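**Washing a heavy bedspread at home or paying for it?**

**tidewrack** – 5th February

We moved to Codholm before Christmas and the flat has a small washing machine. The bedspread is a double, cotton on both sides with a thin filling. The launderette by the harbour wants a fair bit for one large item, and I'd need to carry it up the hill afterwards. The label has faded so I have nothing to go on. I have always used a cool wash with half the usual powder for bedding. It comes out clean enough but takes days to dry in winter.
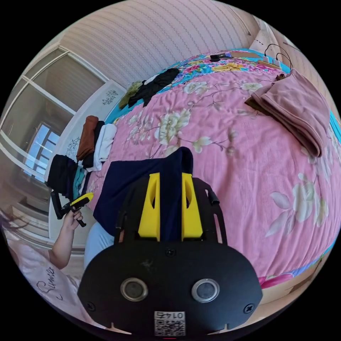

Can a filled cotton bedspread go in an ordinary home machine? It depends on the drum: if you can't get your hand in above the dry bedspread, it's too full and won't rinse properly.

I tried that last night and could just about get my hand in. Has anyone done one in a small machine without ruining the filling?

**user1764**

I do mine at home twice a year, once in May and again before the cold weather. Cool wash, liquid not powder, extra rinse. Powder sits in the stitching and leaves pale marks when it dries.

The drying is the hard part. I put it over two airers with a gap between them and turn it every few hours. In a damp flat I wouldn't start before spring.

**Odoi**

I disagree about doing it at home at all. A soaked bedspread is a big weight for a small machine, and if it bunches on one side the drum bangs about on the spin. I had a Hostonari that needed new bearings, and I put that down to bedding. The launderette machines are built for it and the dryer gets the middle dry, where it starts to smell otherwise.

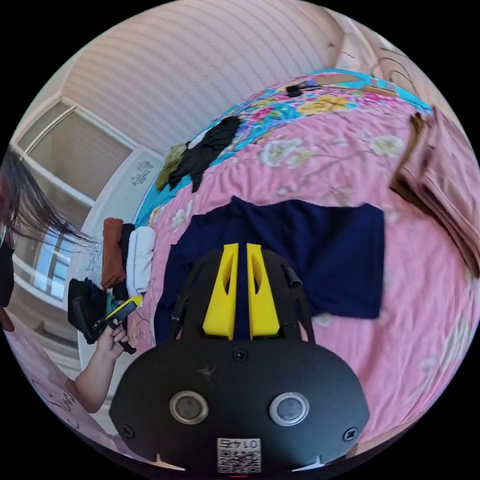
The other thing is the spin speed. If you must do it at home, set it low and run the spin twice. A fast spin with an uneven load will just stop and start for ages, and you end up with a dripping bedspread on the kitchen floor.

**tidewrack**

Thanks both. I didn't know that about the powder. Mine does have pale marks along the seams, and I'd assumed it was wear.

I'm also changing what goes on top of the bed in the daytime. Washing one thin cover every fortnight seems easier than washing the heavy one.

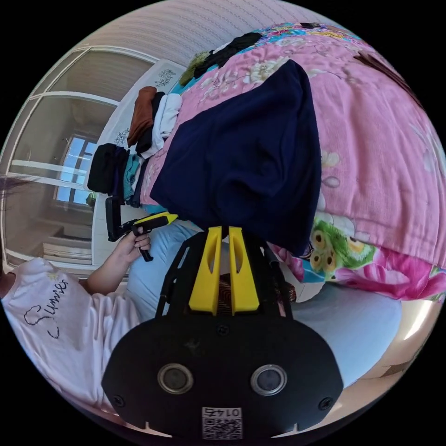
*Bedding, Codholm.*

**marram80**

Bearings wear out anyway, Odoi. I've had a Kania machine for years and it gets a double bedspread every couple of months. Not saying you're wrong about the weight, but one bad machine doesn't prove much.

On thin covers, I agree. Wash dark ones separately the first few times. Navy is the worst for it in my experience, and pale pink shows everything.

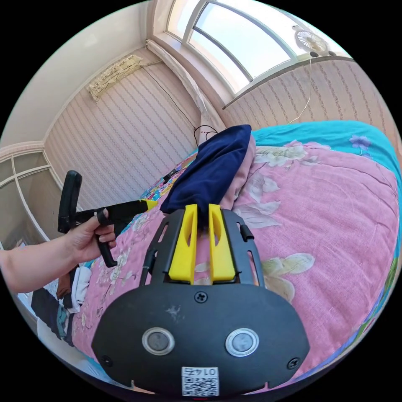
A cold soak in the bath before the first wash helps as well. Change the water until it stays clear, then wash as normal. Don't bother with salt or vinegar, I tried both and saw no difference.

**Odoi**

Fair enough on the bearings, though the repair man blamed the loads too. I'd still pay for the big wash and do the thin covers at home.

**tidewrack**

I'll leave the heavy one until the weather turns and try the liquid on the covers first. Does anyone know if the harbour launderette lets you use just the dryer?

**user1764**

It did last year. Bring coins, the card reader was out of order when I went.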